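The Arm at the Back of the Shop

I signed up at Bedgate to fix a chair. That was my whole plan — pay for a month, glue one leg, go home. Then somebody walked past me carrying a robot arm the way you'd carry a sleeping toddler, and I never did get around to the chair.

Bedgate is a shared workshop in an old tire warehouse, with a wood side, a metal side and a corner that used to be for bikes. The bikes have been pushed out. The corner now belongs to a project called Grumoveck, which began as a dare and has eaten every Saturday I've had since December. We're teaching a robot arm to pick up electrical parts and put them where they belong. Relays, buttons, terminal blocks, the little stuff that goes inside a control cabinet. I have wired exactly one control cabinet in my life (for a friend's greenhouse fans) and I spent half of that weekend on my knees looking for a part I'd dropped, so you can see why I got excited!

The arms came out of a packaging plant that was closing down. We paid 2000 dollars for the lot, cables and pendants and plates included, and then another 500 for a van and a very patient driver. I thought that was steep until I saw what they go for new, and then I went and sat in my car for a minute.

Mounting came first and took forever. You want the plate flat and you want it to stay put, and our table wanted neither of those things. We shimmed it, bolted it, ran the arm slowly from one side to the other, watched the whole table sway, took it all off and started again. The extrusion rails helped a lot. So did moving the table off the bad patch of floor, which I had suggested on day one, thank you very much. 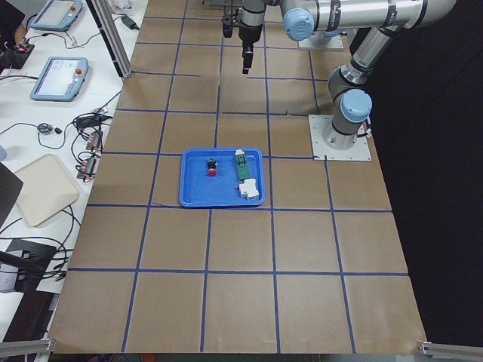
Then came the grid. My first one was drawn in marker straight onto the tabletop, and it was useless by lunchtime. Kraft paper and blue tape work much better — you can peel a line up and put it back down, and when the paper gets ratty you roll out more. My lines wander. I've been teased about it. The arm goes by its own coordinates anyway, and the tape is really for us, so one person can yell "two over, one back" and the other knows which square to slide the tray to.

The parts themselves are where it gets fun. A push button sounds like the easiest thing in the world to grab, but set it on its end and the fingers have to come in just right or over it goes. Terminal blocks are long and skinny and like to twist. We keep a notebook of every try, and as of last week we're at 355 pages, some of them stained with coffee and one of them just the word NO in capital letters.

I do most of my driving from the pendant. It's slow going. You nudge the arm down a hair, crouch, squint, nudge it again, save the point, and then do the same thing for the next one. My first evening I had my thumb hovering over the red stop button the entire time and went home with a cramp. Now I can chat while I do it, though I still crouch.

We had a real fight over the gripper. I wanted wide padded fingers, and I made a set out of an old yoga mat that I was very proud of. They could pick up anything and let go of nothing. The narrow ones won, and my yoga mat fingers are in a drawer with the chair glue.

Next up is the Debnath board, a practice panel a member at our sister shop in Anau put together, with a rail across it and slots for the parts to snap into. Picking things up is one job and pressing them onto a rail until they click is another, and I expect a lot more pages in the notebook before we get a clean run. There's a shelf to build for the cables first. I said I'd do it Saturday.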